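Limby House laundry mtg, May 26, 2023

Present: Kirsty Sugden (chair), Chaiwat Limsakul, Veronica Costache. Apols: Dean Inskip

1. Last minutes ok.
2. Washer. Front loader stays where it is. Door needs a wipe down, Veronica to do.
3. Basket lives on floor by the machine, not in hallway. Agreed.

Washer, three views:

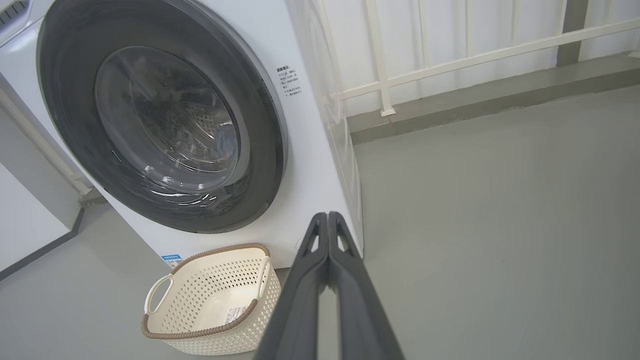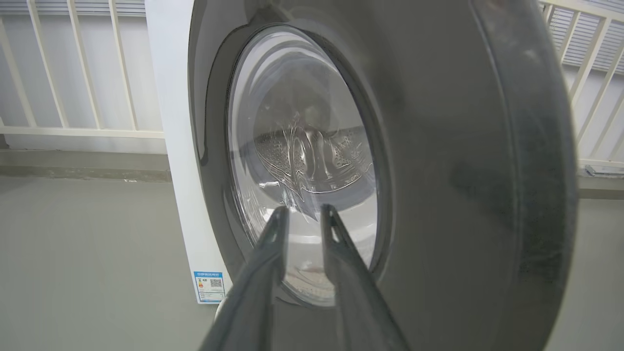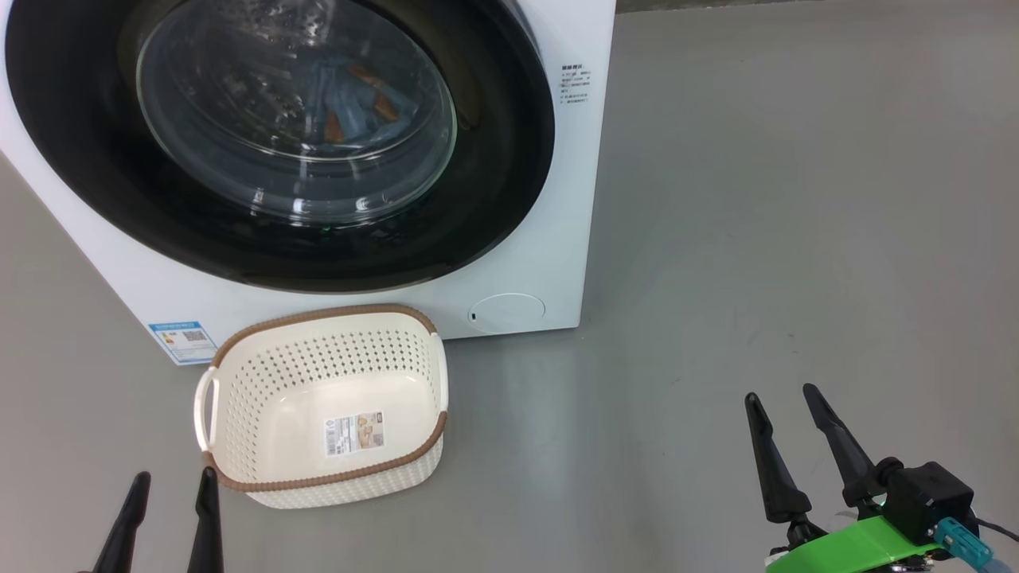
4. Loads out by 9 at night. Chaiwat to redo the sign up sheet, 13 slots, curently a mess.
5. Dryer quote $852, hold til October.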